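Letter tile sets added to Feltville toy library shelves 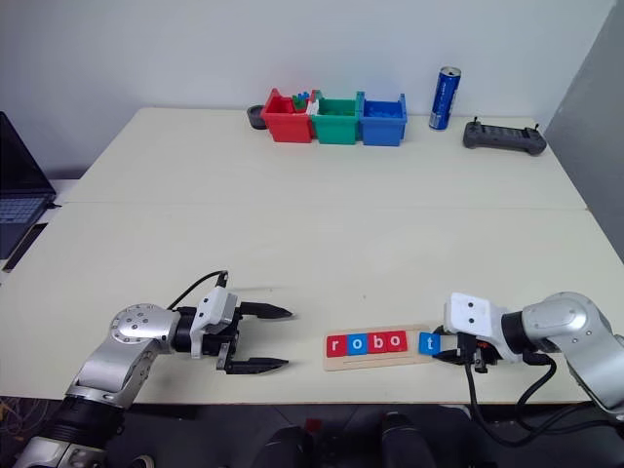 COMMUNITY NEWS

The Feltville Toy Library has added 30 letter tile sets to its lending collection, and members can borrow them from the start of May.

Each set has a wooden tray with a groove along its length and a bag of coloured tiles printed with lowercase letters. Children stand the tiles in the groove to spell out words. Short words such as "robot" fit on one tray, and two trays can be placed end to end for longer ones.

The library chose lowercase letters after requests from parents of children in their first year of school. Most of the alphabet toys already in the collection use capitals, and several families had asked for something closer to what their kids were bringing home in their readers.

The sets were supplied by Milline, a small educational toy maker, and paid for with a neighbourhood grant of $3879. The grant also covered new storage bins for the play table and a replacement for the old display shelf near the front door.

Red, green and blue bins are now kept along the back of the table, against the wall. Building blocks go in the bins at the end of each session, and families are asked not to mix the letter tiles in with them. Tiles are similar in colour to some of the blocks and went missing during a trial of the sets over summer.

The library has 288 member families, almost double the number it had before moving into the Conceição Street hall. Puzzles and construction toys remain the most borrowed items, followed by ride-ons and dress-ups.

Letter sets can be borrowed for two weeks and renewed once if no one else is waiting. There is no extra charge for members. Each bag has a card listing its contents, and borrowers should check the tiles against the card before returning the set. A lost tile costs $2 to replace. Trays that come back with pen or paint on them will be cleaned where possible.

The tiles are small and are not suitable for children under three. Families with younger children at home can use the sets at the hall instead, at the main table, where an adult must stay with the child.

A spelling hour for children aged four to 7 will run at the hall during the school term, starting at 10 am. Children can work alone or in pairs, and word cards with animals, food and toys will be on hand for those who want something to copy. Bookings are not needed, but places at the table are limited and members will be seated first.

The library is also taking suggestions for its next purchase. Magnetic numbers, a balance scale and a marble run from Brovadeck are on the list so far. Suggestion slips are at the front desk and can be left in the returns box after hours.

New members can join at the desk during opening hours. Proof of address is required, and concession rates are available.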